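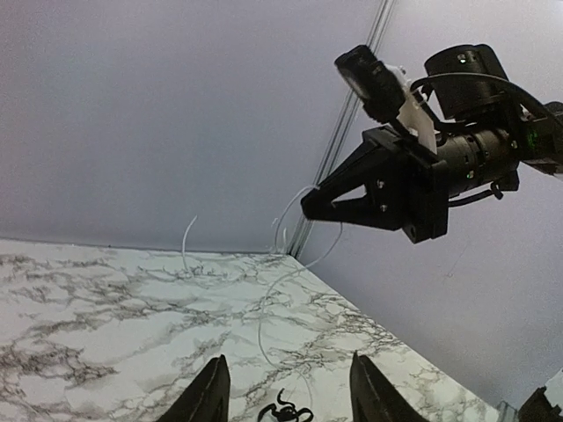
4.2 Why spare cords stay in the house

We expected the kitchen drawer to be a minor stop on each home visit. It became the part of the study we most looked forward to. Of the 96 households in the Kamell sample, almost all kept a store of cords that no longer belonged to any working device, and people talked about these stores with a warmth we had not planned for in the interview guide. One couple laughed through the whole recording. A retired typesetter asked Américo Simões to come back in September so that she could finish telling him which cord went with which radio.

The reasons given for keeping cords fall into two groups. The first is insurance: a cord might fit something later, and a replacement always seems to be needed at 10 at night. The second is closer to what Bastos calls "deferred sorting" in the study of attics and garages. Here the owner has no real plan to use the cord, but throwing it out would mean first finding out what it is. Identification is the costly step, and tangling makes it more costly still. A cord that has to be worked free from several others (Figure 4 shows a tangle of cables on a tabletop) was far less likely to be looked at, tested or given away than one lying by itself.
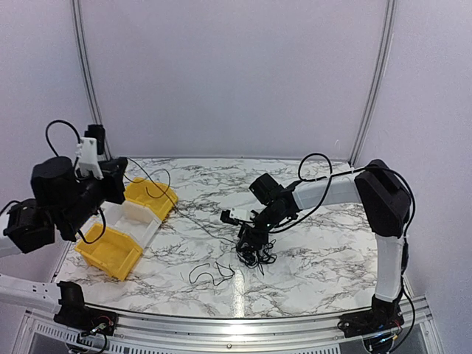 This second group is where our results part ways with the Stillenska survey, which treated all stored cords as insurance and so predicted that stores would shrink when chargers became more alike. In our sample they did not shrink. People with the newest phones had stores just as large as everyone else, and 6 of these households had moved house with the store intact, still in its original bag or box. We find this delightful, and also quite useful – it suggests that the size of a store tells us more about the effort of sorting than about any expected need.

To test the idea we asked 2 apartment buildings to take part in a simple trial. Residents in the first received a leaflet on where to drop off old cords. Residents in the second received the same leaflet along with a packet of Gistex paper tags and a pen. The tags carried no instructions. Returns from the second building were clearly higher, and many of the cords came back labeled with a question mark, a guess, or a short note ("old printer? or Dad's razor"). Our bin held 300 cords before we had to empty it.

The notes deserve a paper of their own. For present purposes they support a modest claim: naming a cord, even wrongly, seems to make it easier to let go. Section 4.3 takes up the households that sorted their stores and then kept everything anyway.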